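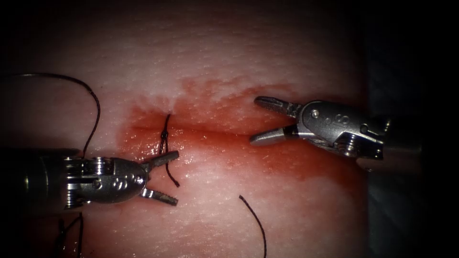 Figure 1. Practice pad with one interrupted stitch at the left end of the cut.

Keepsakes That Last: Salt Dough and Air-Drying Clay Compared
Student project report, Craft and Design module

Why I chose this

My nan still has the salt dough hedgehog my mum made at primary school, and it has hardly faded. I wanted to find out whether a handprint keepsake made at a kitchen table could survive that long, and which material gives the crispest print. I enjoyed this project so much that I kept going well after I had enough results!

Materials

I compared three recipes. The first was plain salt dough: two cups of flour, one of salt and nearly one of water. The second was the same dough with a spoonful of cornflour swapped in. The third was Purnen, a white air-drying clay sold in blocks. All the paint came from Isa, the little art shop near college, and everything was sealed with Dahlgren matt varnish.

Method

I made 108 discs, the same number from each recipe, rolled to the thickness of a pencil. Every disc had a print pressed into it straight away, and a hole made with a drinking straw for the ribbon. The dough discs went into the oven on the lowest setting for three hours and were turned over halfway. The clay ones sat on a wire rack in the airing cupboard until they felt dry on both sides.

My cousins' toddler was the model for the best prints (fists are a problem, so we waited until just after a nap). For the rest I used a rubber doll's hand, so that the pressure stayed much the same.
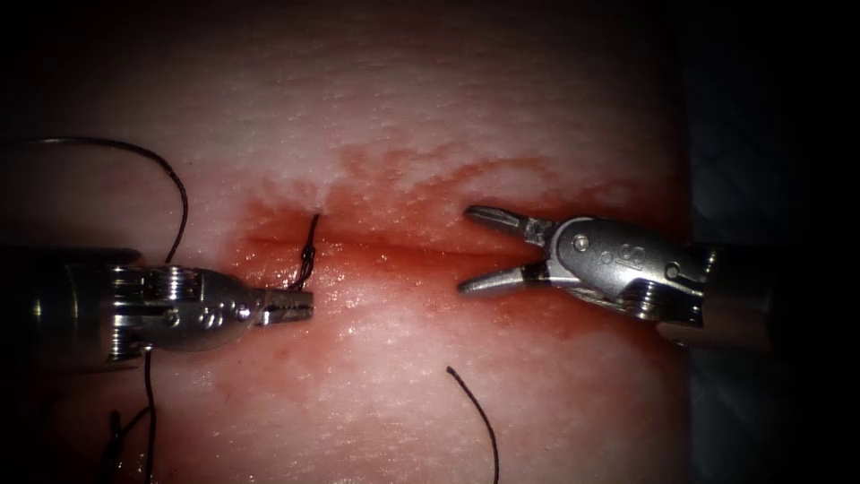 Figure 2. Two robotic instruments either side of the cut, with dark suture thread on the pad.

Results

Plain salt dough puffed up more than I expected, and 38 discs in total had a crack or a bubble, most of them from this batch. Adding cornflour made a lovely smooth surface and the creases in the palm showed up beautifully. Purnen gave the sharpest edges of all, but it shrank a little and two of the ribbon holes closed up.

I took a boxful to the Prurumia craft fair in August and asked visitors to vote for their favourite finish. There were 175 votes, and the cornflour dough won easily. People loved the slightly creamy colour, and several parents asked for the recipe.

What I would change

I would cut the holes bigger, and I would let the paint dry overnight before varnishing. I rushed one tray and the blue smeared into the white. I'd also like to try rubbing a thin wash of brown paint into the print and wiping it back, which I only tested on one disc and which looked gorgeous.

The next job is a damp test. One disc of each kind is hanging in our bathroom now, and I will check them again at the end of term.

Word count: 2,080 including appendices (recipes, voting slips and the drying chart)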